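Prodholm 20-piece felt coaster and cloth set, after a spring of use

I bought these in March, when our table had collected enough mug rings to pass for the Olympics. Prodholm sells the set as "wool-rich," a phrase that commits to very little. The squares are thick, and the triangles (there are triangles) are meant for under plant pots and lamps. I own one plant.

What works: they grip. A full mug stays put even when the cat takes an interest. Coffee sits on top long enough for you to find a towel, and hand washing gets most of it out. Michiels makes a thinner set for less, but mine curled at the corners within eight washes.

What doesn't: the fluff. For the first couple of weeks everything I owned wore a light gray sweater. The storage pouch is also too small for the set – I suspect it was sized for the Heswood version, which has fewer pieces and no triangles. 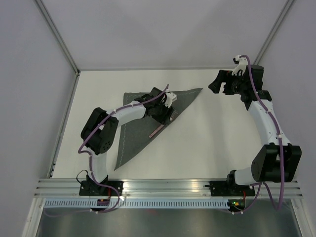

Page last changed: 14/05/2024

Buy the dark gray. The cream one shows tea, coffee and regret. I'd skip the matching table runner, unless you enjoy lint rollers.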